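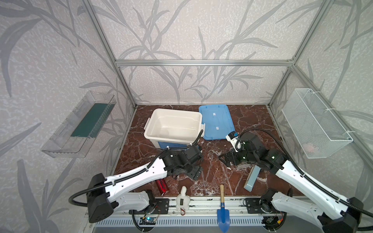

Brown marble-patterned top with white and pale veins, set against grey leaf-print wallpaper.

Section 4: Applying Skuvmont self-adhesive film to a flat top

Read the whole section before cutting any film. The steps apply to Skuvmont films in all marble, stone and plain colours. For curved fronts and drawer faces, see Section 5.

What you need

Skuvmont film, cut oversize
Felt-edged squeegee (supplied)
Snap-off knife with a new blade
Steel rule and pencil
Sugar soap, bucket and two lint-free cloths
Hair dryer or heat gun on its lowest setting
Fine pin

Preparing the surface

1. Clear the top and remove any screw caps, cable grommets or edge trim.

2. Wash with sugar soap, rinse with clean water and leave to dry overnight. Pay attention to the area nearest the cooker or kettle, where grease builds up.

3. Fill chips and screw holes with Utonel fine filler. Sand flush once hard, then wipe off the dust. Dents left unfilled will show through the film, most of all in the gloss colours.

4. Prime bare MDF, chipboard or raw timber with one coat of Utonel sealer. Laminate and painted tops in sound condition don't need priming.

Note: Don't apply film to oiled or waxed timber. The adhesive won't hold.

Laying the film

5. Unroll the film and leave it flat in the room for 2 hours. Check the direction of the veins before cutting. If two lengths are needed, match the pattern at the join and allow extra for the overlap.

6. Cut the film with a 5 cm margin on every side.

7. Peel back a narrow strip of backing paper at one short end. Line up the film and press it down from the centre outwards.

8. Pull the backing away a little at a time with one hand and follow with the squeegee in the other. On a long top this is easier with a second person holding the roll level.

9. If a crease forms, stop, lift the film back past the crease and lay it again. Don't try to press it flat.

10. Prick small bubbles with the pin and smooth them towards the hole.

Finishing the edges

11. Warm the overhang gently and fold it down over the edge. At corners, make a single diagonal cut and overlap the two flaps — don't stretch the film to meet.

12. Trim underneath with the knife against the steel rule.

Caution: Film softens quickly under a heat gun. Keep the nozzle moving and keep fingers clear of the heated area.

Wait 4 days before wiping the top with water or standing anything heavy on it.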